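Kondier hand, second series - bedding tasks

Status: evaluation units only. Page revised 2021-06-30.

The Kondier is a five-digit hand for light household work, made by Surkar and sold as an end unit for third-party arms. Thumb and four fingers have rigid linkages and rounded pads. A dark ribbed sleeve covers the base of the thumb and keeps lint out of the joint. Mass is 1159 g with the sleeve fitted.

**Can it make a bed?**

In part. Bedding is harder than boxed goods: a sheet has no fixed shape, and a grip that holds one layer will often take two.

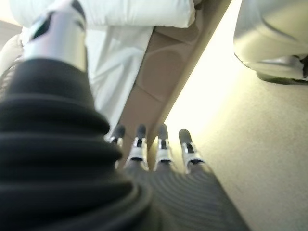 *Hand beside a low upholstered base with white bedding.*

Results from the May bench, run by Abla Smadi and Lakmal Sultana on a low bed:

| Task | Runs | Completed |
|---|---|---|
| Move pillow to head of bed | 100 | 465 mm reach or less: all but 11 |
| Pull sheet corner straight | 100 | Under half |
| Fit sheet over mattress corner | - | Not attempted |

Most pillow failures were slips at first contact. A plump pillow gives way before the pads close, so the approach is now made low, at the bottom edge - slower, but the grip holds more often.
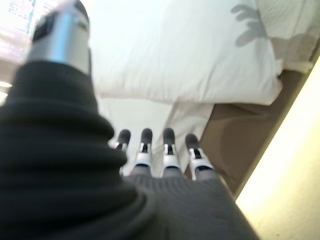 *Fingers near the lower edge of a white pillow.*

**Limits**

- No unattended use.
- Duvets and fitted sheets are outside the present scope.
- Replace the thumb sleeve if the ribs split.

Mounting plates are stocked for Esum and Bataineh arms. Drawings from Kiran Upadhyay, parts desk.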